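Stinwood Clip-On Label Kit: Three Months In

Reviewed February 2, 2019 by Hala El Ouafi

I put off buying this for most of a year. Label kits all promise the same thing, that yours will be the shop where anybody can walk up to a panel and know what the knobs do, and I have bought enough of them to doubt it. The Stinwood kit costs more than twice what I was paying Masside for plain adhesive blanks. My boss, Essam Helmy, wanted it anyway, so in it came.

What you get

A flat box of blank white plates, a bag of clip holders, and a roll of printable inserts. The carton says 30 plates. Mine had 30, so that's one claim I can sign off on. There is also a layout sheet that tells you to "plan your labeling journey," and I threw that out.

Fitting

The holders stick on with a foam pad and the plate snaps in. On smooth painted steel they go on straight and stay put. On anything with a texture, forget it. Two dropped off a hammered-finish junction box in the first week, and the replacement pads aren't sold separately. Stinwood's answer by email was to buy another kit.

Size is the bigger problem. The plates look fine in your hand and then shrink the second they go on a door. Labels under lamps and switches are small on nearly everything, and a clip holder eats up part of what little room there is.

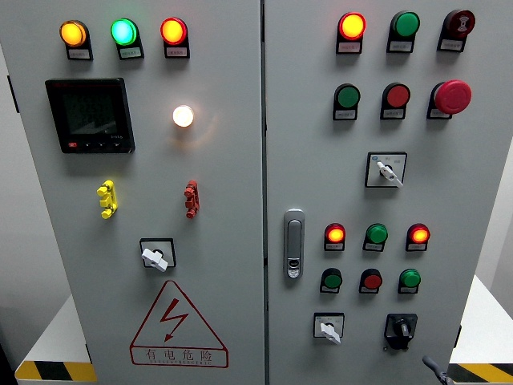

Reading them from a distance

I printed the same word at 16 point on a Stinwood insert and on an old Najjar strip and stood back from both. Bold, all capitals, they read the same. In the thin typeface Stinwood uses for its own templates, I lost it two steps sooner. Use your own font.

The shiny cover is a mistake too. Next to a bright lamp it picks up glare, and you end up tilting your head to read the thing.

Does it last?

The box says the inserts are good for 3,000 wipe-downs. I don't know who wiped what to get that number and the leaflet doesn't say. Since December ours have been cleaned with ordinary degreaser. The black print is holding up. The red has gone pink at the corners.

Swapping inserts is the one part I like. Parnby engraved plates look better and will outlive me, but a wrong one goes in the trash. With these you pop the plate, slide in a new strip and carry on.

Would I buy it again?

For a panel that's still being changed, maybe, if it was on sale. For anything finished, get engraved plates and screw them on. Essam likes the kit more than I do, but he hasn't had to peel one off yet. The foam stays behind and it takes a plastic scraper and a lot of patience.

2 stars out of 5.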